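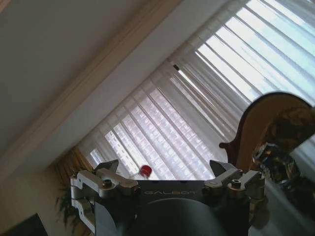

Grollumholm, Sep 28, 2023

Home Tours Lodging Getting There Contact

Kazimír Tichý has run the boat service between the mainland pier at Flalel and the island of Grollumholm for long enough that he answers most questions before they are finished. His vessel, the Weta, is a flat-bottomed aluminum passenger boat licensed for 40 people. It makes two round trips a day in season and one in the shoulder months, and it does not sail in February at all.

"The hull is surveyed in February," he says. "The engines come out, the life rafts go to the service station, and the landing ramp is checked for cracks. If you want to visit the island in February you need your own boat and a permit, and I would not recommend the landing."

The landing is the main constraint on every trip. Grollumholm has one usable jetty, on the east side, and it faces a channel with a strong cross current on the falling tide. Tichý schedules arrivals for the hour before high water and will shift a departure by up to ninety minutes to keep to it. Passengers receive the final time by text message the evening before. He says the printed timetable should be read as a guide.

"People book a train that leaves Flalel twenty minutes after we are due back. I tell them to take the next one. The boat comes in when the water allows it."

Cancellations follow a fixed rule. If the swell at the outer buoy is above one and a half meters at six in the morning, the first trip does not run. Passengers are offered another day or a full refund, and the decision is not revisited if the sea drops by noon. Tichý used to decide case by case and stopped after two summers of arguments on the pier.

The crossing takes 50 minutes outbound. The return is longer, as the Weta goes around the north end of the island under the bird cliffs, where she holds at low speed for a quarter of an hour. Regulations set a minimum distance of 153 meters from the cliff base during nesting. I asked where such an odd number came from.

"It was 500 feet in the old rule, rounded up. Then it was put into meters and stayed that way. I have it set as an alarm on the plotter."

He estimates that around 3,000 pairs of kittiwakes use the main face in a good year, though he is careful to say that this is a boatman's figure. Puffins are fewer and sit on the grassy slopes above, where binoculars are necessary.

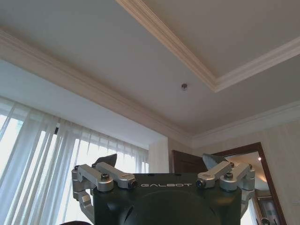 Ashore, visitors have three hours. The marked path runs from the jetty to the old signal station and back by the south beach, and most people complete it in two. There is no shop, and the only toilet is beside the warden's hut. Drinking water must be carried from the mainland. Dogs are not accepted on board, including small dogs in bags, a point Tichý raised twice.

The number of visitors is capped at 1,000 per month. In July and August the cap is normally reached by the third week, so travelers with fixed dates should book early in the month. Tichý supports the limit, although it costs him sailings.

"The path is peat over rock. When it opens up, it does not close again for years. We had a section by the signal station that was four meters wide from people walking around the mud. Now it has boards and it is one meter wide."

Those who want more time can stay overnight at Krajčí, a guesthouse of six rooms on the sheltered side, ten minutes on foot from the jetty. It is open from May to September. Dinner is included and is served at seven. Guests come out on the afternoon boat and leave on the following morning's, and their seats are reserved separately from the day tickets. Luggage is limited to one soft bag per person, carried by hand. Wheeled cases do not work on the path.

On clothing he is brief. A windproof jacket is needed in every month, and the open stern deck is wet whenever the wind is west of south. Boots with a tread are required for the ramp, and the crew will refuse passengers in sandals.

On seasickness he recommends sitting low and toward the stern, eating something dry before departure, and taking any tablet at least an hour ahead.

"They take it when they already feel ill," he says. "At that point I can only give them a bucket."

Tickets are sold at the kiosk on the Flalel pier and by phone. The kiosk opens an hour before the first sailing and takes cards.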